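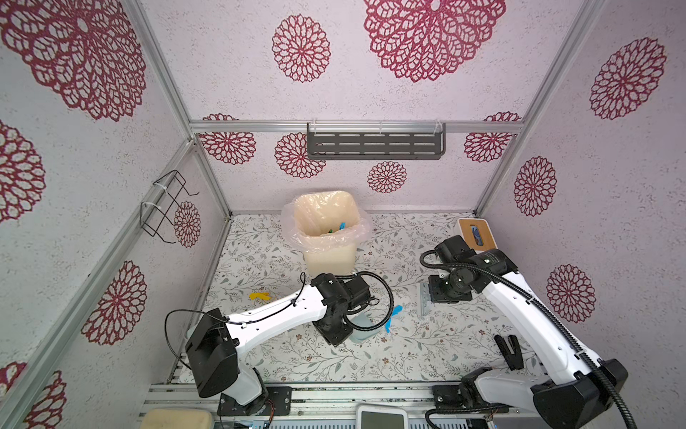

Crimson medallions on the pink speckled paper, metal shelf on the back rail, wire rack on the left.

16 May 2025

The wallpaper has been up since April, and I have had a few messages asking how it was done, so these are my notes on the lining of the enclosure.

The structure is extruded aluminum rail. I left all the rails exposed and papered only the panels between and behind them. Papering over a rail gives a neater first week and a torn edge after that. It also blocks the slots, and the slots are what I hang things from.

The base paper is Gekham, pale pinkish white with a speckle. I used 2 rolls. The speckle has no repeat to match, which saves a lot of waste on small panels. Paste was Pravwood, mixed slightly thinner than the packet says, then left to stand for 4 minutes before brushing on. Each panel was sized the day before.

The medallions are separate pieces, bought from Barrientos as a mixed set in several sizes. Each one is concentric rings of petal-shaped cutouts, so there is not much solid area to hold adhesive. Brushing paste on the back was a failure - it squeezed through the cutouts and left shiny spots on the base paper. Spray adhesive at 200 mm gave an even coat. Closer than that and the thin parts curl.

Placement was by eye, largest first. The big one in the upper left corner had to be fixed before anything else could be judged against it. The small ones went on last to fill gaps. I did not try to keep them clear of the shelf or the rack, and the one behind the wire rack looks fine to me.

The shelf is dark gray metal with slotted perforations, held on the back rail by clear plastic brackets. The wire rack on the left is fixed to its rail with white cable ties. I meant to replace these with black ones and have not.

On the floor is a mat with a leafy floral print. Damián Huenchumán thinks it fights with the walls. He may be right, but it wipes clean and it was already cut to size. The cream bin stands toward the back left with a clear liner folded over the rim, and the white box with the wooden top has the back right corner.

Total spend on paper, paste and medallions was about 220. The remaining job is one seam that has started to lift. I have a tube of Neltcombe seam adhesive for it and will do it when the mat is next out.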